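그리퍼 손끝 비교 시험: 2주 차 정리

2025년 12월 31일

지난 호에서 예고한 대로 핸드헬드 그리퍼의 손끝 부품 비교 결과를 싣는다. 비교한 부품은 Tonar의 골이 있는 연질 패드와 Ernow의 둥근 경질 팁 두 종류다. 그리퍼 본체와 링크는 양쪽 모두 같은 것을 썼고, 기록과 동기화는 Pace 컨트롤러로 통일했다. 손끝 외의 조건은 되도록 건드리지 않았다.

시험 대상은 포장 과자다. 봉지 과자는 값이 싸고 구하기 쉬우면서도 다루기가 까다롭다. 안에 공기가 들어 있어 누르면 모양이 변하고, 표면은 미끄럽고, 제품마다 봉합선의 위치와 두께가 다르다. 상자에서 꺼내는 작업은 더 어렵다. 봉지들이 서로 눌려 있고 상자 벽이 손끝의 진입 각도를 제한한다. 지난여름에 플라스틱 블록으로 했던 시험에서는 두 손끝의 차이가 거의 드러나지 않았다. 블록은 어떤 손끝으로 잡아도 잘 잡혔다. 그래서 이번에는 처음부터 변형되는 물체만 골랐다.

작업은 단순하게 정했다. 열린 골판지 상자에서 봉지를 하나 집어 식탁 위로 옮긴다. 집는 순서는 조작자가 정하고, 한 번 놓친 봉지를 다시 집으면 재시도로 기록한다. 봉지가 찢어지면 그 회차는 무효로 하고 상자를 다시 채운다. 전체 기록은 680회이며, 그중 500회를 비교 분석에 썼다. 나머지는 연습 회차이거나 케이블이 걸려 중단된 회차, 또는 영상과 개폐 폭 기록의 시간이 맞지 않는 회차다. 무효 회차는 9회였다.

장소는 실제로 사람이 생활하는 집을 골랐다. 실험실 책상에서는 조명이 균일하고 배경이 비어 있어서 카메라 쪽 문제가 잘 보이지 않는다. 가정집에서는 가구와 가전, 옷가지가 배경에 들어오고, 식탁보 무늬가 물체의 윤곽과 겹친다. 창가 쪽과 부엌 쪽의 밝기도 다르다. 노출은 자동으로 두었다가 첫날 오후에 고정값으로 바꾸었다. 자동 노출에서는 은색 봉지를 들어 올릴 때마다 화면 전체가 어두워졌고, 그 구간에서 손끝 위치 추정이 흔들렸다. 고정 노출에서는 반사되는 부분이 하얗게 날아가는 일이 있었지만 추정은 더 안정적이었다.

먼저 Tonar 패드다. 봉지 옆면을 넓게 누를 수 있어서 공기가 든 봉지에 강했다. 골이 미끄럼을 막아 주기 때문에 적은 힘으로도 들어 올릴 수 있었고, 들어 올린 뒤 봉지가 기울어도 다시 자리를 잡는 경우가 많았다. 약점은 두께다. 봉지와 봉지 사이가 좁으면 패드가 들어갈 틈이 없어 옆 봉지를 함께 밀어낸다. 상자가 가득 찬 초반 회차에서는 두 봉지가 같이 올라오는 일이 잦았고, 이 경우도 실패로 처리했다. 패드 표면에 먼지와 부스러기가 붙으면 마찰이 줄어든다. 우리는 상자를 다시 채울 때마다 젖은 천으로 닦고 완전히 말린 다음 계속했다.

Ernow 팁은 좁은 틈에 잘 들어갔다. 봉합선을 집어 올리는 방식에도 맞았다. 봉지 위쪽의 납작한 부분을 양쪽에서 물면 내용물에 힘을 주지 않고 꺼낼 수 있다. 대신 봉합선이 아래로 깔려 있거나 옆 봉지에 가려져 있으면 집을 곳을 찾느라 시간이 걸렸다. 몸통을 그대로 집으면 봉지가 손끝 사이에서 돌아갔다. 닿는 면적이 작으니 당연한 결과이기는 하다. 조작자들은 이틀째부터 Ernow 팁을 쓸 때 손목을 더 세워 위에서 수직으로 내려갔는데, 이렇게 하자 성공하는 회차가 늘었다. 다만 손이 빨리 피로해진다는 의견도 같이 나왔다.

카메라 위치도 손끝에 따라 평가가 갈렸다. 카메라는 그리퍼 쪽에 붙어 있어 양쪽 손가락이 화면 아래에서 올라온다. 패드를 쓸 때는 손끝 사이의 봉지가 잘 보이고, 파란색 패드가 은색이나 보라색 포장과 색으로 쉽게 구분된다. 검은 팁은 어두운 봉지 앞에서 윤곽이 묻혔다. 팁 끝에 밝은색 테이프를 감아 보았더니 구분은 나아졌으나 테이프가 밀려 나와 집는 감각이 달라졌다. 이 회차들은 분석에서 뺐다.
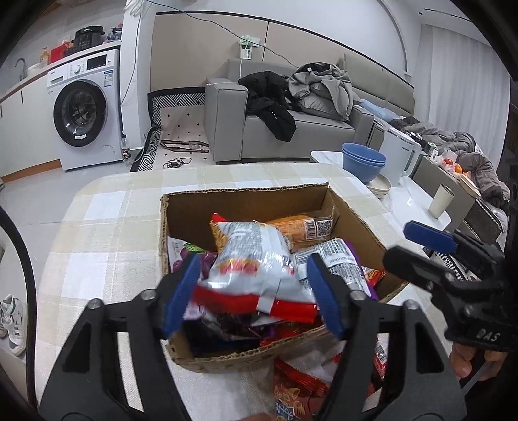

상자 벽의 영향은 예상보다 컸다. 가운데 있는 봉지는 어느 손끝으로도 큰 어려움 없이 꺼낼 수 있었지만, 벽에 붙은 작은 포장은 사정이 달랐다. 패드는 벽과 포장 사이에 들어가지 못했고, 이때는 포장을 안쪽으로 한 번 당긴 다음 다시 집어야 했다. Ernow 팁은 벽을 따라 미끄러져 내려가 바로 집는 경우가 많았다. 골판지 가장자리에 팁이 걸려 상자가 따라 움직인 회차도 있다. 다음 시험에서는 상자 바닥을 미끄럼 방지 시트에 고정할 예정이다.

Pace 컨트롤러는 시험 기간 내내 별다른 고장 없이 돌아갔다. 문제는 케이블이었다. 굵은 케이블이 식탁 아래로 늘어지면 조작자가 몸을 돌릴 때 당겨지고, 그 힘이 손목에 전해진다. 상자 반대쪽으로 팔을 뻗는 동작에서 특히 거슬렸다. 케이블을 팔꿈치 바깥쪽에 한 번 묶어 두는 방법이 가장 나았다. 너무 짧게 묶으면 커넥터에 무리가 가므로 팔을 끝까지 뻗은 상태에서 길이를 정해야 한다. 개폐 폭 보정은 손끝을 교체할 때마다 새로 했다. 보정값을 그대로 두고 손끝만 바꾸면 완전히 닫힌 상태의 값이 어긋나서, 얇은 포장을 집었는지 놓쳤는지 기록만으로는 판단할 수 없다.

현재까지의 판단은 이렇다. 봉지 과자처럼 부피가 있고 눌리는 물체가 대부분이라면 Tonar 패드를 기본으로 쓰는 편이 낫다. 얇은 포장이나 벽에 붙은 물체가 섞여 있으면 Ernow 팁이 유리하다. 한쪽 손가락에 패드를, 다른 쪽에 팁을 다는 혼합 구성도 검토하고 있다. 짧게 시험해 본 바로는 힘이 비대칭으로 걸려 봉지가 팁 쪽으로 꺾이는 현상이 있었고, 패드 두께를 줄인 부품이 있어야 제대로 비교할 수 있다.

얇은 패드는 Iltiretti 작업실에서 깎고 있으며 1월 중에 시험할 수 있을 것으로 본다. 같은 달에 양손 작업도 시작한다. 한 손으로 상자를 누르고 다른 손으로 봉지를 꺼내는 작업부터 기록하고, 이후 봉지를 두 그리퍼 사이에서 넘기는 작업으로 확장한다. 회차별 기록표와 보정 절차 문서는 내부 공유 폴더의 그리퍼 항목에 올려 두었다. 손끝 부품을 빌려 쓰려는 팀은 교체용 나사까지 함께 신청해야 한다.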